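迪斯利长裤收纳板(Disley)
Ponilgate 家居 / 衣物整理 / 折叠与收纳

货号:2272
颜色:浅灰、米白
包装内容:折叠板一块,竖放隔片三片,说明卡一张
适用衣物:西裤、休闲裤、牛仔裤、薄款运动长裤
不适用:裙裤、连体裤、充绒长裤

产品简介

迪斯利长裤收纳板用来把长裤折成统一的宽度和高度,折好后可以平放在抽屉里,也可以竖着插在隔片之间。板子分为左右两面,中间有一条软质折线,打开后平铺在床上或桌上使用,合上后可以立在衣柜侧边,不占挂衣的位置。

本品由 Gisside 工作室设计,Ponilgate 负责销售和售后。上一代收纳板只有一种折法,宽度偏窄,大码西裤折完以后裤腰会从两侧露出来。现在这一款加宽了裤腰所在的一侧,并在板面上印了两条对位线:实线对应平放,虚线对应竖放。两条线都不用量,把裤脚对到线上即可。

板面材料为聚丙烯,表面磨砂。四角做了圆角处理,不会勾到针织面料。折线部分与板面一体成型,没有胶粘的接缝。

规格

展开尺寸:62 × 38 厘米
合拢尺寸:31 × 38 厘米
板厚:1.8 毫米
隔片高度:16 厘米
隔片底座宽度:9 厘米
重量(含隔片):640 克
清洁方式:湿布擦拭,可用中性清洁剂,不可放入洗碗机
存放温度:零下 10 度至 50 度

抽屉内部净高需在 17 厘米以上才能竖放。净高不足的抽屉请使用平放折法,隔片可以横过来作为层与层之间的分隔。购买前请量抽屉内侧,不要量面板。

使用步骤

一、扣好裤腰的纽扣或挂钩,拉上拉链,掏空口袋。口袋里留有硬币或钥匙时,折出来的裤子会鼓起一块,竖放时容易倒。

二、将长裤沿中线对折,两条裤腿叠齐。有裤线的西裤按裤线对折,没有裤线的长裤以内侧缝对齐外侧缝。裤裆处会伸出一个小三角,把它向里折平,让整条裤子两边成直线。

三、把裤子放到板上,裤腰贴住加宽的一侧。裤腰上沿与板边齐平,不要超出。

四、裤脚向上折,平放折到实线,竖放折到虚线。

五、合上板子,压两三秒,打开取出。竖放的裤子再对折一次,折边朝上插入隔片之间。

第一次使用建议先拿一条厚度中等的休闲裤练习。牛仔裤偏硬,对折之后需要用手掌从裤腰往裤脚推一遍,把空气赶出来再合板。弹力面料正好相反,推得太用力会拉长,轻轻抹平就够了。

关于裤腰的处理

裤腰是长裤最厚的部分,也是叠放时最容易歪的部分。平放的时候,请将相邻两条裤子的裤腰朝相反方向摆:第一条裤腰朝左,第二条裤腰朝右,依次交替。这样一摞裤子的两头高度接近,抽屉推拉时不会向一侧滑。竖放时裤腰统一朝下,重心较低。

金属纽扣会在浅色面料上留下压痕,尤其是亚麻和薄棉。浅色长裤与带金属扣的长裤相邻时,中间垫一张薄纸,或者直接用一片隔片分开。

在床上使用

多数用户没有专门的折衣台,洗好的衣服收下来就放在床上整理。收纳板可以直接在床面上用,下面几点请留意。

床垫较软时,板子中间的折线会下陷,合板时两边对不齐。可以在板下垫一本大开本的书或一块托盘。枕头和被子先推到床头,留出一块平整的地方。手机、眼镜等物品也请先移开,合板时板子会向一侧翻,容易压到。
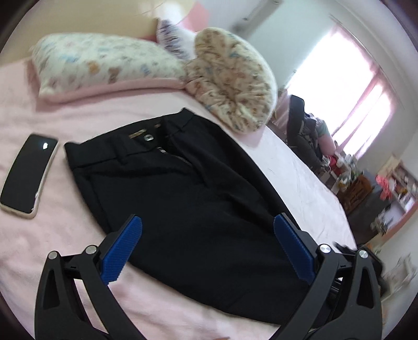 深色西裤和深色休闲裤是用户来信问得最多的一类,问题多半集中在怎么对齐。黑色面料上缝线不明显,灯光暗的时候更难找到边。我们建议把深色长裤铺在浅色的床单或桌布上再折,像这条黑裤子放在粉色床单上,裤腰和两侧的轮廓就很清楚,侧袋的斜口也可以用来判断左右。裤腰上的银色纽扣可以当作一个参照点,对折前先看它是否在正中。另外请检查拉链:图中这条的门襟还有一部分是开着的,上板之前要拉到顶,否则门襟会在折线附近拱起,压出斜向的褶。黑色哑光面料上的褶皱在折叠处比较显眼,取出后用手背顺着裤腿方向抹一下,再放进抽屉。

不同面料的折法建议

羊毛及羊毛混纺西裤:只折一次,平放在最上层。长期不穿的建议改用裤架悬挂,换季时再上板。

纯棉休闲裤:平放、竖放均可。竖放时每一格放两条,留一指宽的空隙。

牛仔裤:竖放效果较好。每一格放一条,隔片之间的距离调到最大。

亚麻长裤:平放,不压重物。亚麻留痕快,折好以后合板的时间不要超过三秒。

运动长裤:裤脚有松紧的,先把裤脚拉平再折。裤腰有抽绳的,将绳子塞进裤腰内侧。

儿童长裤:裤长小于 55 厘米的,不需要把裤脚折到对位线,对折后直接放入隔片即可。

隔片的安装

隔片底部有一排浅槽,可与同系列的抽屉底垫卡合。底垫需另购。没有底垫也能使用,隔片靠裤子之间的压力立住,但一格里至少要放一条裤子,空着的隔片会倒。

抽屉底部如有衬纸或绒布,请先取出,否则隔片底座不稳。木抽屉底面不平整的,可以在底座下贴防滑垫,包装内不附。

耐用性

折线在出厂前按批次抽样做开合测试,标准为 2,000 次。以每星期折二十条长裤计算,可以使用将近两年。达到这个次数以后折线会变软,板面仍然可以用,只是合板时需要多扶一下。折线发白属于正常现象,不影响强度。

请不要把板子放在暖气片上或夏天的车内。受热后板面会略微弯曲,平放在桌上压一夜通常可以恢复。

常见问题

裤子折完一边长一边短?
多半是第二步没有对齐。先看裤脚,再看裤腰,最后调整中间。从裤腰开始对齐的话,误差会全部落到裤脚上。

大码长裤能用吗?
对折后的裤腰宽度在 36 厘米以内都可以直接使用。超出的部分向内折一道,厚度会增加,竖放时一格只放一条。

能折上衣吗?
T 恤可以勉强使用,但领口没有对应的位置,折出来宽度不一。折上衣请选用 Tomaszewski 系列的方形折板。

能不能单独购买隔片?
可以。隔片每三片一包,颜色与板面相同。

裤线会不会压掉?
按裤线对折的西裤不会。如果裤线已经不清楚,请先熨烫,放凉以后再上板。刚熨完的裤子带有余热和潮气,马上折起来容易留下新的折痕。

设计说明

本品的对位线由 Gisside 的设计师 Přemysl Kolář 绘制。初稿上印有五条线,对应五种裤长,试用时大家常常对错,后来减到两条,裤长的差异改由裤裆处的折角来调节。说明卡背面印有折角的示意,短裤腿折得大一些,长裤腿折得小一些。

配送与退换

现货,每周六中午前的订单当天交给快递,其余日期的订单次日发出。一月库存盘点期间发货会顺延一天。

收到后请先打开板子检查折线。运输中如有断裂或明显弯折,请保留外包装并联系客服,由我们承担往返运费。未使用的商品可在三十天内退回,隔片拆封后不影响退货。使用过的板子不接受无理由退货,质量问题除外。

同系列产品

迪斯利抽屉底垫,可裁剪,浅灰
迪斯利隔片补充装,三片
Tomaszewski 方形折板,适用于衬衫及 T 恤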